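**Ticket 149: track pants fold drifts open on shelf**
Site: Masach guest house, tatami room
Opened: October 2023
Owner: Krishnamoorthy Nair
Status: monitoring

Reported fault: black track pants folded to the Tretau shelf size open up at the cuff end. Side stripes end up crooked and the stack leans.

Check 1, floor. Pants laid out on the mat. Creasing near the waistband. Elastic cuff pulls the lower leg narrow, so the hems are a poor reference for lining up the legs.
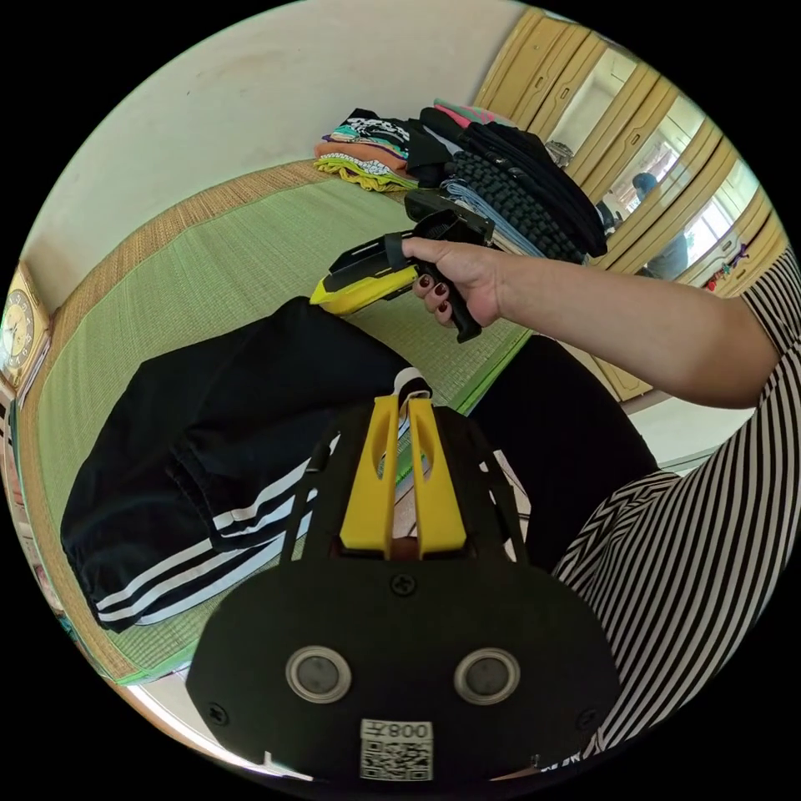 *Pants spread on the tatami, stripes along the side seam.*

Check 2, bed. Same fold tried at mattress height. Part of the garment goes over the front edge, and the hanging weight drags the legs out of line. Mattress also gives under pressure. Tuck any loose drawstring end inside before folding.
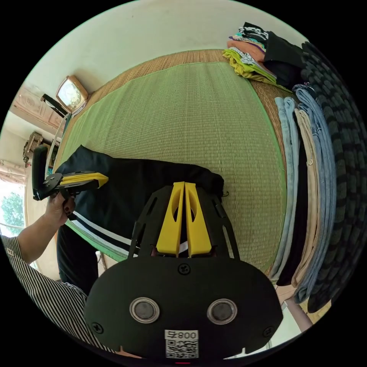 Page 2

Bed method rejected. Procedure changed to floor only:

1. Smooth the waistband outward from the center.
2. Lay one leg over the other and match the side seams. Ignore the cuffs.
3. Fold the cuff end in first, then bring the waistband over it.
4. Press the bundle flat on the mat. Stripes should run down one side.
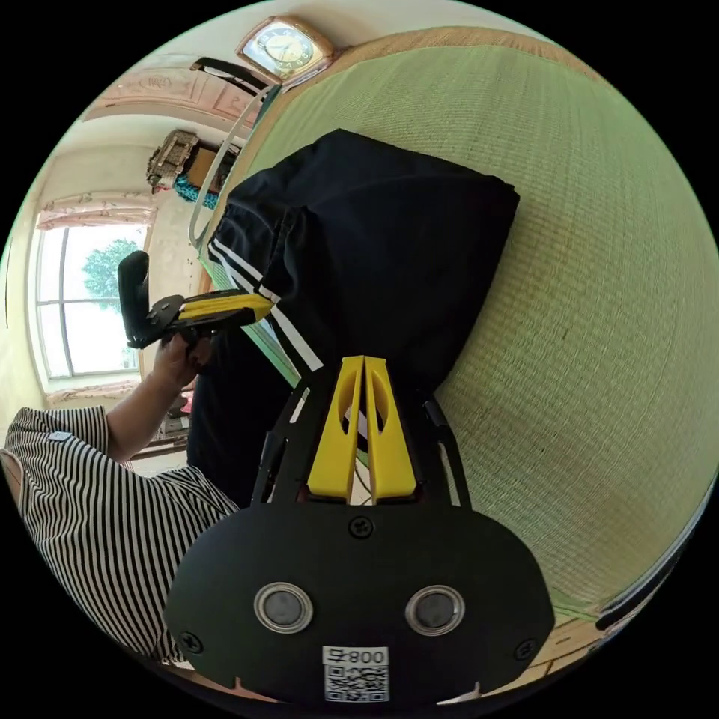

## Open items

- Shelf depth in the Bament closet is 17 inches. Confirm the bundle fits without a further fold.
- Fold card from July still shows the bed method. Replace it.
- Close the ticket if the stack holds through 2 laundry cycles.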